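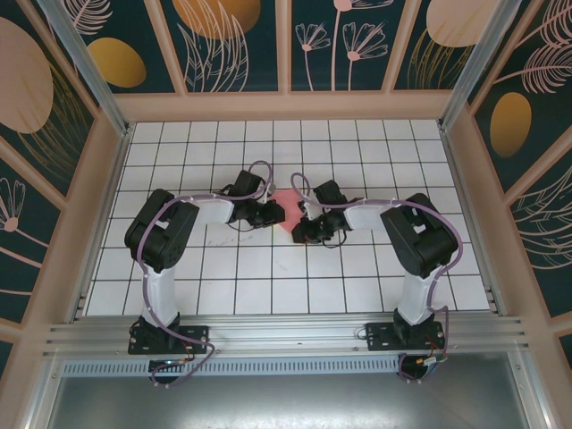 The pink piece on the tiled floor.

Benedek Virág has been folding cloth and paper for 14 years, first in Omwood and now in Dulbridge. He likes small pieces best.

"A big sheet hides your mistakes," he said. "With a small one you see every crooked edge." 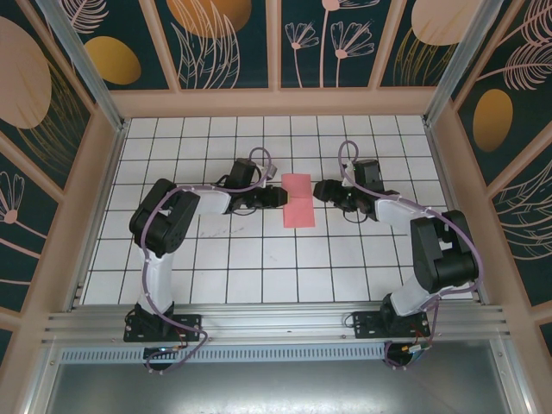 Pink on white tiles, with flowers and ovals on the walls.

He works on a hard, flat surface and uses the grout lines to check his corners. Plain colours suit him. "I had a patterned one in August and couldn't find the crease."

Asked where beginners go wrong, he said they press too early. "Line it up, look at it, then press. If it's out, open it and start again." 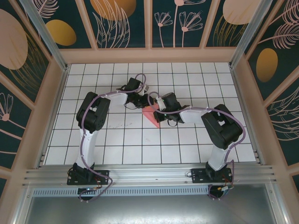
A triangle lying flat.

The triangle is the fold he teaches first. He wants people to do it 2 ways, from the left and from the right, before they try anything else.

387 shares | 14 comments

Recent
Vörös: a shop for paper
Sorting the linen drawer
A morning in Wornik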